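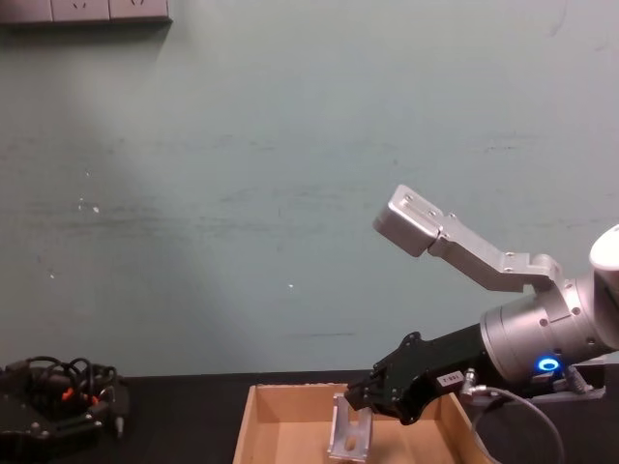
Flemton packing arm back at work after cable swap

21 June 2018

The robot arm at Etska's Flemton workshop has returned to bracket duty after a spell on the bench that was meant to take a morning and took two days.

The arm, which loads metal brackets in and out of shallow cardboard boxes for the Plakelmont shelving line, had begun letting go of things at moments of its own choosing. Staff first blamed the boxes. Then they blamed the brackets. A new batch of each was ordered before anyone thought to look at the gripper cable, which had been bent around the same tight corner since the cell was put together and had finally had enough.

The fix was not complicated. The old cable came off at the mounting block, a new one went on, and this time it was given a generous loop over the black tabletop so the wrist can turn without tugging at it. The connector was cleaned while it was apart. The finger screws were checked for tightness, and several had worked themselves into a state the maintenance log describes as "decorative".

What swallowed the rest of the time was the setup. Changing anything near the wrist means teaching the arm its positions again, and the arm is particular. The open position came first, with the fingers spread as wide as they go, followed by the approach to the box, where the lower finger has to come in over the cardboard beside an upright bracket without knocking it flat. Anyone who has parked a ute in a shopping centre will know the feeling.

The bracket proved the harder half of the bargain. It has a slot cut in its face and a habit of leaning, and a lean of any size puts the pick off. After an afternoon of nudging, the crew settled on lowering the approach speed and having the fingers close in two stages - a light touch to straighten the part, then a proper grip. By the end of the session the arm had managed 102 picks in a row, at which point it was switched off before it could spoil the figure.

Etska says the cell had logged 2461 hours before the fault, and the cable had never been replaced in that time. The service sheet does list a cable check every 374 hours. The sheet was found in a drawer, in excellent condition.

A fresh copy is now taped to the cupboard door at eye level, and the check has been cut down to a form people might do: run a hand along the cable, look for flat spots or shiny patches, wiggle the connector, sign the line. It takes less time than boiling the kettle, and the hope is that the two jobs will be done together.

The workshop has also brought in a rule about labels. Each gripper finger is to be matched against the parts list whenever it comes off, after an earlier episode in which a finger was refitted from the wrong set and the arm spent most of a shift picking up its brackets with a slight but noticeable sneer.

Spare cables are on order from Rocha, which supplied the replacement at short notice and has been asked for a second in case of further surprises. Until it turns up, the arm will run one shift instead of two, and the late shift will pack by hand. Late shift has been informed, and its remarks have been noted.

The next full service is due before the end of June. Brackets delayed by the stoppage are expected to clear Flemton first, with the remaining Plakelmont orders to follow. Customers waiting on a part order can ring the front counter, which opens at the usual time.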